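Shona Tomoana has walked the old towpath between Cirnotthorpe and Jorside so many times that she no longer needs the mile markers, which is lucky, as most of them fell over years ago. She meets me at the lock at seven in the morning with a flask of tea and two cups, already talking.

"Listen, listen," she says, and grabs my sleeve. "Reed warbler. Oh, that's a good one!"

I hear what sounds like somebody shaking a box of nails. She beams at it.

Tomoana started recording birdsong on this stretch of canal when she was laid up with a bad knee and could get only as far as the first bench. She took a cheap recorder with her to pass the time. Her archive now holds 3,023 clips, every one of them labeled by hand with the weather, the time and what she had for breakfast (she swears the breakfasts help her remember the rest).

"People think you need to go somewhere wild," she says. "I got a kingfisher behind the tire shop. I got 700 clips from that one bench before my knee healed!"
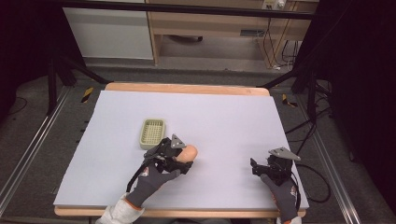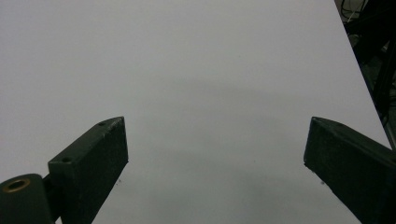
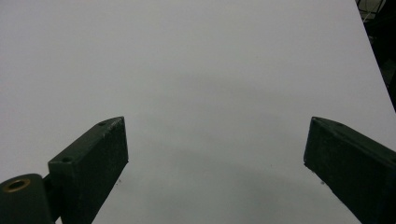
The person who talked her into sharing the recordings was Selvaraj Sheikh, a retired piano tuner from Zakomwood. He joins us by the footbridge, wearing a huge green scarf in June. He can't name many birds, he admits, but his ear for pitch is astonishing. Tomoana plays him two wrens that sound identical to me, and he hums the difference.

"The second bird is a hair flat," he says. "Also he rushes the trill. I had students like that."

Between them they have worked out that the blackbirds at the Jorside end use a little three-note phrase that the Cirnotthorpe birds don't bother with. Sheikh thinks they picked it up from a reversing truck. Tomoana would love that to be true but wants another spring of recordings first.

What should a beginner do? She's off before I finish asking. "Go out early, sit down, and pick one bird. Just one! Learn the robin until you're sick of him. Then everything that isn't a robin jumps out at you."

Sheikh would add a cushion. The benches are damp until ten.

We walk as far as the Dewan bridge, where she wants a clip of the swallows under the arch. A barge comes through just as she presses record, and its owner yells hello. She keeps the recording anyway, and writes down "toast, marmalade" beside it.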